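Computer Refurbishing – Frequently Asked Questions

Last updated: December

What kinds of computers do you take?

Desktop towers, small office machines and servers, working or dead. We do not take laptops or monitors at Kirkstead. For those, ask at the Umero store, which has its own drop-off shelf.

Do I need to take the hard drive out first?

No. You can leave it in and we will wipe it, or you can pull it yourself and keep it. On many towers the drives sit in a cage near the front of the case and release with a colored latch. Unplug the computer before you open it.

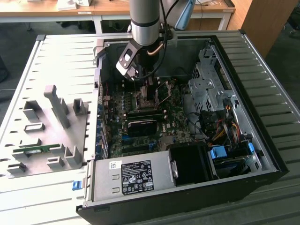
If you do remove the drive, put the side panel back on before you bring the machine in. Loose panels get bent in the car, and a bent panel is hard to match.

Can I sell you just the motherboard?

Yes, if it is complete. Leave the heatsink bracket and the socket's load plate attached. We pay by model, and the current list is at the counter. Boards with cracked slots or corrosion go to scrap and are not paid for.

How should I handle an open CPU socket?

Keep your fingers and any cloth out of it. The contacts are very fine and a bent one can stop the board from starting. If you still have the plastic cap, snap it on.

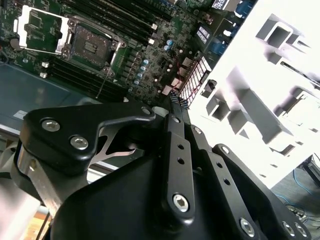
Memory modules can stay in their slots for the trip. If you take them out, open the latches at the ends first and put each module in its own antistatic bag – a sandwich bag does not count.

What does it cost to have a tower checked?

The check is free with a donation. If you want the machine back, the fee is $126, which covers cleaning, new thermal paste and a written parts list. Servers are $245.

How many machines do you handle in a year?

Last year it was 2,430, and nearly 4,000 if you include boards that came in without a case.

Who do I talk to about a large pickup?

Fenna Michiels books pickups for offices and schools. Lotte Goossens handles parts and pricing. Both can be reached through the Kirkstead front desk. We are closed on Sunday.
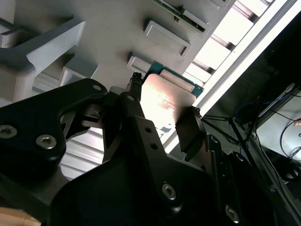

Metal plate and the edge of a circuit board, close up.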